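Old laptop gets super slow when it's plugged in??

Wumpini Amissah
September 13, 2022

So my laptop runs fine on battery, but the minute I plug in the charger it crawls! I've restarted it like 11 times. Do I need a new battery, or is it the charger?

Mariama Asante
Check the charger first! Mine did this with a cheap spare (wrong wattage). I borrowed my sister's original one and it was fine again.

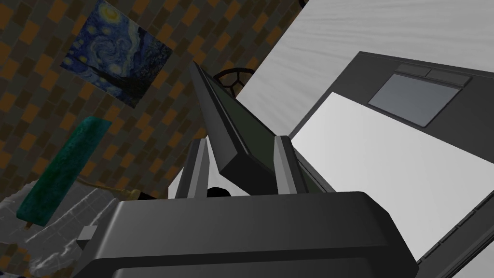
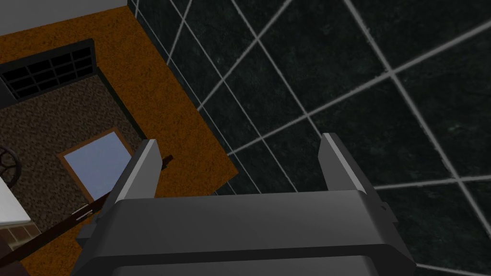 Two renders, open laptop-like device in the first

Also look at your power settings, plugged in and battery can be on different plans.

Tetteh Agyeman
same problem here, never fixed it, bought a used one in Lemham lol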